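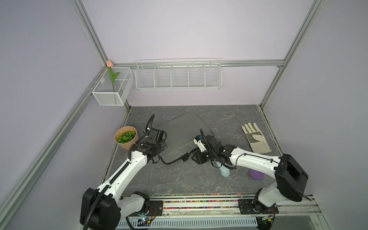
I finished the second book of the Nulov trilogy last night, a little after midnight, and I want to write about it before I forget how it felt. I read the first one in February and I was not so kind to it then. I said it had too many cousins. The second one has even more cousins, but now I know who they are, and this changed everything for me.

For those who did not start it: Nulov is a river town with a salt works, and the Dervishi family keeps the ferry. The first book is 693 pages and covers only one winter. The second is 937 pages and covers 31 years. I was afraid of this. When a novel has to run through so many years, I often feel the author is pulling me by the sleeve. In this book the years pass in a strange way. Sometimes one autumn takes twelve chapters, and then four years are gone in a paragraph about the roof of the ferry house.

The main person is the middle daughter. She was almost silent in the first book and I had thought of her as furniture, I am sorry to say. Now she is the one who goes to the capital to ask for the ferry license, and she stays there much longer than she promised. She takes a room above the Tullberg printing shop and learns to set type. I loved these chapters the most. The author knows how to write about work, and I could have read fifty more pages about the drawers of letters and how your fingers find them without looking.

The love story I believed only half. The man is an engineer who measures rivers, and he is kind, and he writes very long letters. Too long. There is one that goes on for 12 pages, and in it he explains the flood of the earlier year, which we have already seen with our own eyes in book one. I confess I skipped to the end of it, and later I had to go back, as there is one sentence in the middle that matters. I will not say which one. If you are a person who skips letters in novels, please be careful with this one.

What I did not expect was the grandmother. In the first book she is hard, and everybody is afraid of her soup ladle. In this one she gets old, and she begins to tell the wrong story about her own wedding, each time a little different. The family corrects her, and then after some time they stop to correct her, and the granddaughter writes down all the versions. I had to put the book down there. My own grandmother did the same with the story of a train journey, and I never wrote anything down.

About the language. I read it in English, which is not my first language and also not the language of the book, so I am two steps away from it. Still I could feel that the translation was made with love. Some words for boats and ropes are left in the original, and there is no list at the back – at first this made me angry, then I noticed that I had learned them. I only had trouble with the jokes. There is a priest who is supposed to be very funny, and I smiled maybe two times.

My edition is the paperback from Rarus. The paper is thin and the spine already has a white line in the middle, but the map is bigger than in the first volume and you can finally see where the salt road goes.

The third book is still not translated. I looked for news and found only that it is planned. In the meantime I think I will read something short, with few people in it and no river.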